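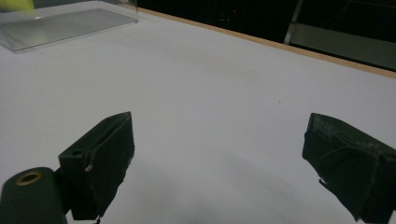

1 min read

Workshop notebook, Sunday, Bredico studio. Trial prints of the Wivudik greeting card range were completed on 18 sheets of the Dronell cotton stock. Colour was acceptable throughout – the greys remain slightly warm. The sheets are to be trimmed once cured.

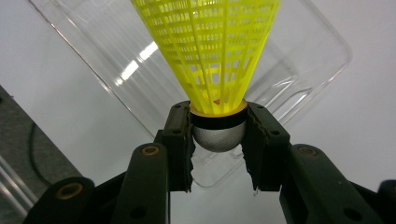

Laur asked whether the verse inside the card could be set one size larger, as customers at the market had been holding the samples at arm's length. The request is noted and will be tested on the next 20 sheets.

Last updated: September, 7:40 pm

Stock on hand is 336 envelopes. No further envelopes are to be ordered before the larger type has been approved.
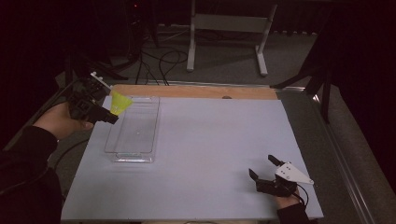

Page last modified in September

Outstanding: colour profile for the grey, revised crease position.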